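Enar is back in one piece

Long post today, and it's nearly all about grippers, so if you came for the sourdough you can skip to the next one down.

Some of you will remember Enar from the posts last November. Enar is our name for the table cell at Clomora, the one I look after, and it's a pretty simple setup: a table inside an aluminum and black frame, black curtains on the sides, and a pair of hand-held grippers that a person sits down with and does small chores with all day. Pick up a thing, put it in another thing, start over. My part is keeping the grippers healthy, and for most of the spring I hadn't been doing a great job of it.

What got me moving was a note from Jad Majali, who runs the afternoon sessions. Jad writes very short notes. This one said "left one feels crunchy." That was it! I knew what he meant the second I picked it up, though. You squeeze, the jaws come together, and somewhere in the last bit of travel there's a tiny hitch, like closing a drawer with a pencil stuck in the back.

So I took the morning, made the big coffee, and pulled both of them down.

First thing, cables. I always start with cables now, after the week I spent changing perfectly good parts when the real trouble was a connector that had backed itself halfway out. Each gripper has a black cable coming off it, and where it leaves the body is where it takes the most abuse, what with people turning their wrists over a couple thousand times. The left one had a shiny flattened spot a couple of inches down. Not broken, but I could feel it was softer there than the rest. I swapped it for a spare from the drawer (last one, so I've put in an order with Eltevel for more) and left a more generous loop so it doesn't get tugged when somebody reaches for the far side of the table.

Then the mounting plates on top. I checked that the screws were snug and that nothing rocked when I pushed on a corner. The right one rocked. Only a hair, but you'd see it in the recordings as a sort of shimmer, and Qusai Ghanem, who has to go through all those recordings afterward, would see it long before I did and would tell me so, with charts.

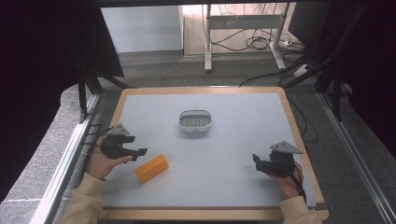

After the plates I got into the links, and that's where the crunch was living. The finger arms pivot on little bushings, and the old ones in the left gripper had picked up a paste of dust and whatever comes off the things people squeeze. I pushed all of them out and cleaned the holes with a cotton swab and alcohol. Then I cleaned them again, with the second swab coming out just as black as the first, and again after that. I don't know where it all comes from. We wipe the table down every single day!

New bushings went in by hand with a bit of scrap wood to press against. I used to tap them in with a small hammer, and I'd like to apologize to every bushing I ever did that to. They go in crooked, you don't notice, and a month later the arm has chewed one side of it. Pressing takes longer but you can feel when it's sitting right. One of them fought me and I pulled it out and started over with a fresh one, and I'm glad I did, even though I said some things at the time.

A drop of dry lubricant on each pivot, no more. The first time I serviced these I drowned them, and we had greasy fingerprints on every object in the bin for a week.

Then the fingertip pads. These are the black blocks that do the touching, held on with small screws, and they're the part I'm fussiest about. If one pad sits even slightly lower than the other, whatever you pick up gets a twist as the jaws close. A sponge doesn't care. A hard thing with flat sides does, it'll walk right around on you. My trick (stolen from an old Tabrizi manual for a completely different machine, so thanks, whoever wrote that) is to leave the screws finger-loose, close the jaws on a piece of flat steel, hold it closed, and tighten while it's clamped. The pads find their own level that way. I go back and forth between the screws a little at a time, same as you would with the lug nuts on a car. 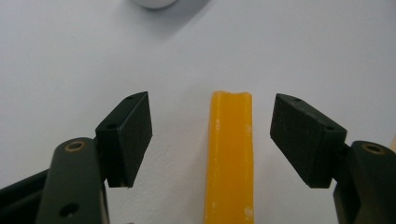
I do put a paint-pen dot on a screw when I think it might be a wanderer, and then I check the dot the next week. Cheapest diagnostic tool I own. Jad thinks the dots are a code and I haven't corrected him.

With everything back together it was time for the zero. You close the jaws all the way, let the software see that as closed, open them all the way, let it see that as open, and then do it several more times to see whether it agrees with itself. Our software spits out a raw count for the full travel, and before the service the left gripper was giving me 1825 one time and something quite different the next. Afterward I got 2070 on the left, and then 2070 again, and then 2070 again, and I did a small dance next to the table. Qusai came by to see what the noise was. He wrote the number down without commenting on the dance.

The right gripper was never the problem child but I did it anyway, same parts, same order. If you only service the bad one you end up with two tools that feel different in the hand, and people start favoring one side without noticing.

Last bit is what I call the squeeze test. I go through a handful of objects from the bin, some soft and some slick, and pick each one up slowly, hold it, tip my wrist, set it down. I'm feeling for the hitch, and I'm watching the pads to see if both of them touch at the same moment. I like the waxy yellow-orange block best for this. It has a bit of grab to it and fairly straight sides, so if the pads are out of line you see it pretty quickly.

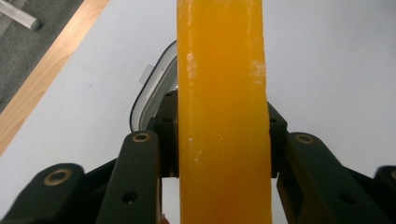
The orange block, gripped on both sides between the contact pads.

I ran through the bin, then handed the pair to Jad for his verdict, and he opened and closed the left one next to his ear like he was choosing a melon. "Fine," he said. From Jad that's a parade.

A few things still on my list, mostly so I can find them again when I search my own blog in six months, as I always do:

The left cable needs a proper clip where it goes over the side of the table. It's just hanging over the wooden edge for now, and that's probably what flattened the old one.

I want a second set of pads, already matched, so a swap takes ten minutes and doesn't eat a morning.

Somebody (me) has to tidy the cables on the floor behind the table. I moved one with my foot and three others came along.

And I need a better place for the tiny screws than the lid of my lunch container. I lost one in there. I'm fairly sure I didn't eat it.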